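# Über Sturia

Sturia ist ein Förderprogramm für junge Unternehmen, die Software für Zahlungsverkehr, Identitätsprüfung und betriebliche IT-Sicherheit entwickeln. Wir arbeiten mit Gründungsteams ab dem ersten lauffähigen Prototyp bis zum Abschluss der ersten Finanzierungsrunde. Träger ist die Sturia GmbH. Das Programm wird aus Beteiligungserlösen und aus den Beiträgen der angeschlossenen Partnerunternehmen finanziert.

## Gegenstand der Förderung

Aufgenommen werden Teams, deren Produkt in mindestens einem der folgenden Bereiche eingesetzt werden soll:

- Abwicklung und Abstimmung von Zahlungen zwischen Unternehmen
- Prüfung und Verwaltung digitaler Identitäten
- Erkennung von Missbrauch in Transaktionsdaten
- Schlüsselverwaltung und Protokollierung in regulierten Umgebungen

Reine Beratungsleistungen und Handelsplattformen für Kryptowerte fördern wir nicht. Hardwarevorhaben werden im Einzelfall geprüft, sofern der Softwareanteil überwiegt und vom Team selbst entwickelt wird.

## Aufbau des Programms

Pro Jahrgang nehmen wir 15 Teams auf. Die Förderung gliedert sich in drei Phasen.

**Phase 1 - Technische Bestandsaufnahme.** Zu Beginn wird der vorhandene Code gesichtet, dazu die Architekturdokumentation, soweit sie existiert. Das Ergebnis ist ein schriftlicher Bericht mit einer Liste offener Punkte, sortiert nach Risiko. Der Bericht gehört dem Team und wird ohne dessen Zustimmung nicht an Investoren oder Partner weitergegeben.

**Phase 2 - Pilotbetrieb.** Jedes Team setzt sein Produkt bei einem Partnerunternehmen in einer abgegrenzten Umgebung ein. Umfang, Datenbasis und Abbruchkriterien werden vorab in einer Pilotvereinbarung festgehalten. Echte Kundendaten werden nur verwendet, wenn eine Freigabe des Datenschutzbeauftragten beider Seiten vorliegt. In allen anderen Fällen stellt Sturia synthetische Datensätze bereit.

**Phase 3 - Finanzierung.** In der letzten Phase werden Datenraum, Kapitalisierungstabelle und Finanzplan aufbereitet. Am Ende steht ein Präsentationstag vor eingeladenen Investoren. Die Teilnahme daran ist freiwillig. Teams, die sich aus laufenden Umsätzen finanzieren wollen, können die Phase stattdessen für Preisgestaltung und Vertriebsverträge nutzen.

## Auswahlverfahren

Die Bewerbung erfolgt über das Formular auf dieser Website. Einzureichen sind eine Produktbeschreibung, eine Übersicht der Gesellschafter und ein Zugang zu einer Testinstanz. Ein Businessplan ist in diesem Stadium nicht erforderlich.

Vollständige Bewerbungen werden von zwei Personen unabhängig voneinander bewertet. Weichen die Bewertungen deutlich voneinander ab, entscheidet die Programmleitung nach einem zusätzlichen Gespräch. Alle Bewerber erhalten eine schriftliche Rückmeldung, auch im Fall einer Ablehnung. Eine erneute Bewerbung im folgenden Jahrgang ist zulässig. Bewerbungsschluss ist jeweils Ende Juni.

## Konditionen

Sturia erhebt keine Teilnahmegebühr. Im Gegenzug wird ein Wandlungsrecht vereinbart, das erst bei der nächsten Finanzierungsrunde ausgeübt werden kann. Die Vertragsmuster sind vor der Bewerbung einsehbar und werden für einzelne Teams nicht abgeändert. Rechte am Quellcode, Marken und Patente verbleiben vollständig beim jeweiligen Unternehmen.

## Team

**Efthymia Panagiotou** leitet das Programm und verantwortet die Auswahl der Teams. Sie war zuvor in der Produktentwicklung eines Zahlungsdienstleisters tätig.

**Jacobus Van der Merwe** führt die technische Bestandsaufnahme durch. Schwerpunkte: kryptografische Protokolle, Berechtigungskonzepte, Lasttests.

**Naledi Xaba** koordiniert die Pilotprojekte und ist Ansprechpartnerin für die Partnerunternehmen.

**Busisiwe Visser** betreut Verträge, Beteiligungen und regulatorische Fragen, darunter Erlaubnispflichten und Auslagerungsvereinbarungen.

**Nandi Mtshali** ist für Finanzplanung und Investorenkontakte zuständig. Sie organisiert außerdem den Präsentationstag.

Hinzu kommen externe Mentoren, die stundenweise eingebunden werden. Mentoren dürfen sich während der Laufzeit nicht an den von ihnen betreuten Teams beteiligen.

## Geförderte Unternehmen

Zu den Absolventen des Programms gehört Gellov, ein Anbieter für den automatischen Abgleich von Sammelüberweisungen mit offenen Posten. Karras entwickelt eine Protokollierungskomponente, mit der sich Administratorzugriffe revisionssicher aufzeichnen lassen. Dinilon prüft Lieferantenstammdaten auf nachträglich geänderte Bankverbindungen und befindet sich derzeit im Pilotbetrieb.

## Räume und Erreichbarkeit

Die Arbeitsplätze stehen den Teams durchgehend zur Verfügung, der Zugang erfolgt per Chipkarte. Es gibt zwei Besprechungsräume, einen abschließbaren Serverraum mit getrenntem Netzsegment und eine Küche zur gemeinsamen Nutzung. Anwesenheitspflicht besteht nur am Dienstag, wenn die Fachtermine und die Einzelgespräche mit den Mentoren stattfinden. Die übrige Zeit teilen sich die Teams selbst ein - ein Teil arbeitet überwiegend von anderen Standorten aus.

Anfragen von Partnerunternehmen und Investoren bitten wir über das Kontaktformular mit dem Betreff „Partner“ zu stellen. Sicherheitsrelevante Hinweise zu unseren eigenen Systemen nimmt Jacobus Van der Merwe entgegen, auf Wunsch verschlüsselt. Der öffentliche Schlüssel ist im Impressum hinterlegt.

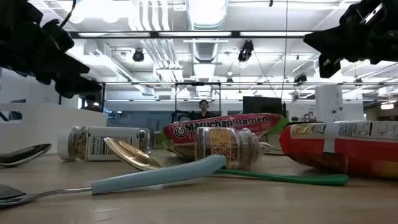 Für Besuche ist eine Anmeldung am Vortag erforderlich. Gäste erhalten am Empfang eine Tageskarte, die für den Serverraum nicht freigeschaltet ist.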